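Handing over the shift: a line supervisor on delegation, span of control and the weekly review

Filed under: Leadership, Supervision, Interviews

The supervisor interviewed for this article runs the second shift at the Wivomora packaging plant outside Skirnville. She asked that her name be left out, on the grounds that her crew would recognise most of the incidents anyway. The conversation took place in the plant's training room at the end of a handover, and ran until a little after 4 pm. It has been shortened and put in order by subject.

She was promoted from the floor. The plant had 350 employees at the time, and the second shift had 40 of them reporting directly to one supervisor with no team leads in between. She described the structure as workable on paper.

"The organization chart had one box over a lot of boxes," she said. "You could draw it. What you couldn't do was speak to everyone in a shift and still sign the release sheets. I tried it for the first month. I was signing sheets at home."

Her first request to management was for two team leads. It was declined for budget reasons. Her second request was for permission to assign lead duties without a change of pay grade, and this was also declined, because the collective agreement did not allow it. She considers the second refusal correct.

"If somebody is doing the work of a lead, they should be paid as a lead. I was annoyed that day. I would refuse the same request now."

The leads were approved in the following budget, and she was asked to write their duties herself. The first draft ran to six pages. The version in use fits on one side of a sheet and is arranged by type of decision: those a lead makes alone, those a lead makes and then reports, and those that must come to the supervisor before anything is done. Stopping a line for a safety reason is in the first group, and any operator can do it. Stopping a line for a quality reason is in the second. Changing a run order is in the third.

She was asked how the categories were settled. "I kept a log. Every time someone came to me for a decision I wrote down what it was, and whether I knew anything they didn't. Mostly I didn't. They were asking because the last supervisor wanted to be asked."

The log was kept in a notebook from February until the summer shutdown. She still has it and consulted it twice during the interview. One page lists eleven requests in a single shift to approve a label roll change, a task that takes less time than walking to the office.

The difficult part, in her account, came after the sheet was posted. The leads continued to bring her decisions from the first group. She answered them for two weeks and then stopped answering, which she now regards as poor handling.

"I just said, 'That one's yours,' and went back to my desk. One of them took it that I was angry. I should have sat down with both of them before the sheet went up and gone through real cases. We did that later. It took an afternoon."

She has since used the same method with every new lead. The cases are taken from the log, with the names removed, and the lead sorts them into the three groups before seeing how they were sorted originally. Disagreements are discussed and sometimes the sheet is changed. It has been revised four times. The most recent revision moved overtime offers from the third group to the second, on the suggestion of a lead who had been in the position less than a season.

On authority, she was reluctant to generalize. Asked whether the title had made people listen, she said it had made them quieter.

"When I came up from the floor, the talk at the lunch table changed. I'd sit down and they would go to hockey. I took that as respect for a while. What it meant was that I'd stopped hearing when the sealer was acting up."

The remedy she chose was a fixed walk through the area at the start and middle of each shift, with no clipboard. Faults mentioned on the walk are entered in the maintenance system by her and not by the person who raised them. She reports back at the next walk even when there is nothing to report. The reporting back matters more, in her view, than the speed of the repair.

She gave the example of a Brustetti case sealer that had been producing skewed flaps on one size of carton. Operators had been correcting it by hand and had stopped mentioning it. When it was finally raised, the pallet count for the month showed more than 2000 cartons reworked. The repair was a guide rail adjustment.

"No one was hiding it. They'd told somebody, a long time back, and nothing happened, so they got good at fixing flaps."

The weekly review was introduced after that. It is held standing, lasts no longer than twenty minutes, and has a fixed order: open items, new items, staffing, anything else. The leads take turns chairing. The supervisor speaks last on every item, a rule she borrowed from the Solís course on front-line supervision, which the company pays for.

"Speaking last is hard. I have to hold on to the edge of the table some days. But if I go first, that's the end of the item. They'll agree with me and we'll find out in a week that I was wrong."

She does not think every part of the course carried over. The module on recognition suggested a monthly award, and she ran one for three months. It was dropped when the crew began to rotate it among themselves by agreement. She has not replaced it. Good work is mentioned to the person who did it, on the same shift if possible, and in the written appraisal at year end.

Discipline was discussed briefly. She holds those conversations in private, with a steward present if the employee wants one, and writes the note the same day. She will not give a warning at the end of a shift if it can be avoided. "People drive home after," she said.

Turnover on the second shift has dropped, although she would not attribute the change to any one measure. The plant raised its evening premium in the same period, and a competitor closed its warehouse across the river. She keeps exit interview notes and said that scheduling comes up far more often than supervision.

Asked what she would tell someone about to be promoted over former co-workers, she took some time before answering.

"Find out what you're allowed to decide, in writing, before you start. Then write down what they're allowed to decide. And have the awkward talk with the person who also applied for the job. I left mine until the fall and it was worse for waiting."

That person is now one of the two leads.

She expects to move to days next year. The notebook will stay with the shift, and the leads have been told they will both be consulted on the choice of her replacement. Whether the duties sheet survives the change she could not say. It has no formal standing in the plant's document system, and a new supervisor would be free to take it down.
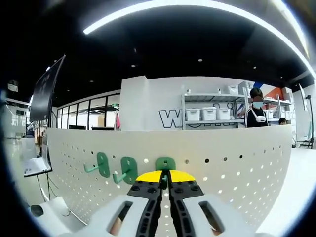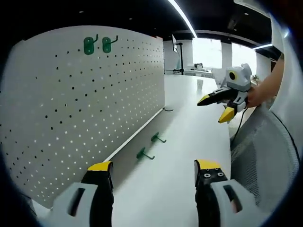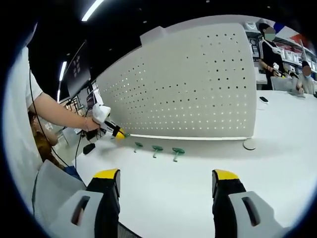
White perforated panel, three views.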